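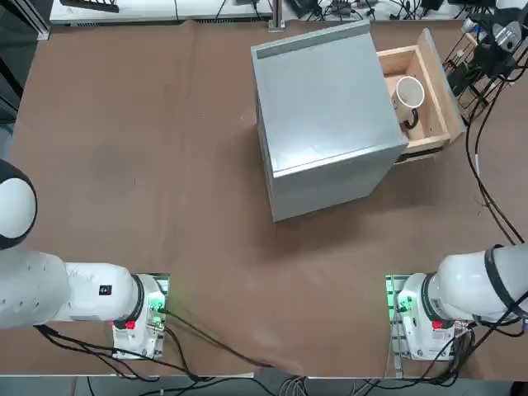
Figure 1. A mug in an open drawer.

Where Do All the Mugs Go? A Study of Shared Cups at Stedwood Hall

Project report, Everyday Life and Social Research module
Kirsty Horrocks and Ratih Goh

1. How we came to this topic

When we were asked to choose a question about ordinary life that could be studied within one term, we spent a good two weeks going back and forth between grand ideas (housing, loneliness, the future of the high school cafeteria) before Ratih came back from the second-floor kitchen at Stedwood Hall on a Thursday evening, rather cross, having drunk her tea out of a measuring cup. The hall buys mugs for its shared kitchens at the start of every school year, and by December the cupboards are nearly bare. We had both lived with this for so long that we had stopped noticing it, and once we did start noticing it we found it hard to talk about much else, as our very patient friends will confirm.

Our question was a simple one: what happens to things that belong to everybody in a building, and how do the people who live there explain it?

2. What other people have written

Most of our course reading on shared resources deals with pastures, fisheries and water, and we were a little nervous about bringing all of that down to the level of crockery. Still, the basic idea carries over well. When a thing is free to take and a bother to return, each person's small choice makes sense from where they are standing, and the cost lands on somebody else later in the day. We also found the reading on household work useful, in particular the point that tidying is often invisible to the people who benefit from it. A mug that is washed and put back leaves no trace of the person who did it.

3. What we did

Stedwood Hall has seven shared kitchens. The hall office had ordered 209 plain mugs in September from a supplier called Hoarau, and kindly let us see the order form. We visited every kitchen once a week, always at 9 in the evening, and counted the mugs in cupboards, sinks and drying racks. We also interviewed 20 residents, most of them over a hot drink, and left a short paper survey in each kitchen with a pencil on a string. (The pencils disappeared too, although we decided that was a project for another year.)

We did not go into anyone's bedroom to count. Residents who were interviewed could tell us how many hall mugs they had in their rooms if they felt like it, and we promised that no names would be passed to the office.

4. What we found

The mugs did not vanish all at once. The steepest drop came in the first weeks of term, when people were still getting to know one another and carrying drinks up and down the corridors. After that the decline was slow, with a small recovery whenever parents were due to visit – a pattern that made us both laugh when we drew the graph.

Nearly everyone we interviewed had at least one hall mug in their room, and nearly everyone told us that the real problem was other people. We don't think they were being dishonest. A single mug on a desk with pens in it hardly feels like taking anything. One resident had used the same mug for so long that she was sure she had brought it from home, and was quite upset to find the hall stamp underneath.

We were also surprised by how much the kitchens differed. The Ditia corridor, which has a big table and a window seat, kept far more of its mugs than the Sturkari corridor, where there is nowhere to sit. People who could finish their tea in the kitchen tended to leave the mug there as well.

5. Limits of the study

One hall and one term is a small base for any large claim. Our weekly visits also became known, and we suspect that a few mugs came home on Thursdays for our benefit. Of the paper surveys, several came back with drawings on them and little else.

6. Suggestions for the hall

We would like to see a crate for returns on each landing, emptied on Sundays, and a couple of stools for the Sturkari kitchen. We would advise against posters. The existing one asks residents to "be considerate", and every person we interviewed believed that they already were.

7. Thanks

We are grateful to the hall office, to everyone who talked to us so openly, and to our tutor, who read two very long drafts. Ratih has returned both of hers. Kirsty has returned three, and is still looking for the fourth.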